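Open day talk - speaker notes
Saturday, main room, 2 pm slot. 12 minutes plus questions. DON'T run over, Atallah people have the room straight after.

OPENING
Welcome, thanks for coming out on a weekend. Exits, toilets, tea at the back.
Who's been to one of our open days before? (hands up)
Quick hello from Ustex. Witel looks after the arm control side, Sumik the object library. Say both names early, forgot last year.

WHAT WE DO, SHORT VERSION
Arm picks up household stuff. All in simulation first - kitchen, table, everyday clutter. Cheaper to drop a mug in there than on our own floor.
Library is at 1,505 objects. 626 of them get used in the table tasks. Rest are still being checked, weights mostly.
If someone asks why so many: kids leave all sorts on a table. Wait for the laugh, move on.

FIRST DEMO - THE OLD MOBILE
Ask the room who owned a brick like this. Someone always did.
Point out it's held sideways, keypad showing. Small hard thing with rounded edges, so grip matters more than strength.
Then the clutter: baseball bat right across the table, cup, black mug. Arm has to plan round all of it.

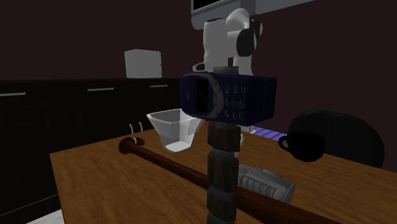

SECOND DEMO - THE MUG
Slow down here, it's the one people remeber.
Everybody reaches for a handle. Ask the front row how they'd do it. Then show fingers going down inside the open top.
Couple of ways to pick up a mug, handle is fiddly for two fingers. Rim or inside is often the better bet.
Mention the bowl right behind it - tight spot, not much room for the gripper. Also a disc on the table, ask under-20s if they know what it is.

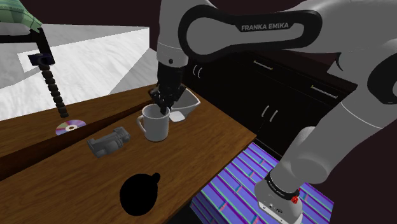 Pause, sip of water. Then back to the big point - same arm, same table, and every object wants a different plan. Shape, weight, which way it's facing, what's next to it. People do this without thinking while the kettle's on. Getting it into software is most of our week.

QUESTIONS THAT WILL COME UP
Will it do my dishes? Not yet.
Is it safe? Talk about speed limits and the stop button, keep it breif.
Jobs? Be straight, don't waffle. Offer to chat after.
Can my kid have a go? Yes, side bench, one at a time, parents stay with them.

CLOSE
Sign-up sheet by the door for the June session.
Thank Sumik and Witel again. Clicker back to the front desk.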